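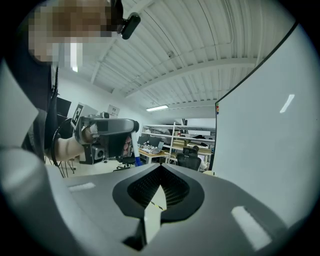 Part 3. Fitting the Brekik to the tap. Turn the water off at the house first, all the way, then run the garden tap till it stops. Take off any old hose connector and pick the bits of perished washer out of the thread. Old washers stick. Before you go further, mark the shut-off so whoever is home can find it in a hurry. A short strip of yellow-and-black striped tape does it, same sort as the strip down in the slot in the photo, shows up well even somewhere dark and awkward. Paper labels go to mush by April.

1. Push the rubber washer flat into the timer inlet. Flat. Not on its edge.
2. Screw the timer on by hand. No pliers, the collar is plastic and it will split.
3. Filter next, arrow pointing away from the tap.
4. Then the pressure reducer, then the hose tail.
5. Water back on slowly. Look for drips at each joint.

Note: the Plavine reducer has the same thread as the one in the box. The Iturra one doesn't, needs an adaptor, not supplied.

CAUTION: never fit the timer downstream of the reducer. The valve won't close properly and you'll come home to a pond.

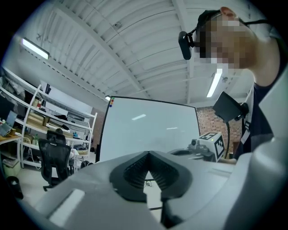
If a joint does drip, undo it and start again with the washer. Tightening harder rarely helps. Thread tape is fine on the metal tap, two turns, but keep it off the plastic.

Laying the pipe

1. Leave the coil in the sun for 20 minutes. Cold pipe fights back.
2. Run the main line along the back of the bed and peg it every 40 cm.
3. Leave the far end open for now.
4. Punch holes for the drippers with the punch in the kit, not a nail. Nail holes leak, and then you need goof plugs, and there are only a few in the bag.
5. Push the drippers in until they click.
6. Flush the line with the end open untill it runs clear, then fit the end cap.

Note: one line, 300 litres an hour at most. Add up what's printed on your drippers before you buy more. Over that and the far end of the bed gets nothing. Split into two lines with the Y piece if you must.

CAUTION: do not bury the main line. Spades.
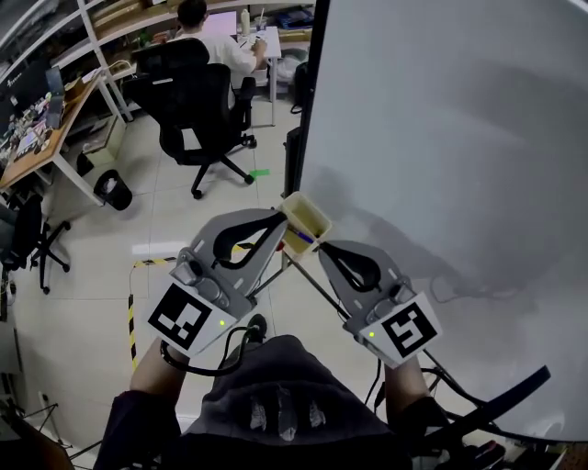 Skuneo Garden Help
Set-up guides, Brekik range

Setting the timer

1. Batteries in, alkaline only. Rechargeables run a bit low on voltage and the valve may stick open.
2. Hold SET till the clock flashes. Put the time in.
3. Press SET again for start time. 6 am is good, 9 pm if slugs aren't a worry.
4. Press again for how long. Start short, check the soil next day with a finger, add more if dry an inch down.
5. Press again for days. Then leave it alone, it saves by itself.

The litre counter won't be at zero out of the box. Ours read 2,974 from the factory test. Hold MINUS and SET togther to clear it.

Manual watering: press the drop button once to start, once to stop. Doesn't affect the programme.

Rain delay: hold the drop button. Skips a day. Two holds, two days. It does not know if it's raining, you have to do this yourself.

Frost: take the timer off and bring it in, batteries out. Drain the filter bowl as well. See Part 5 for winter storage.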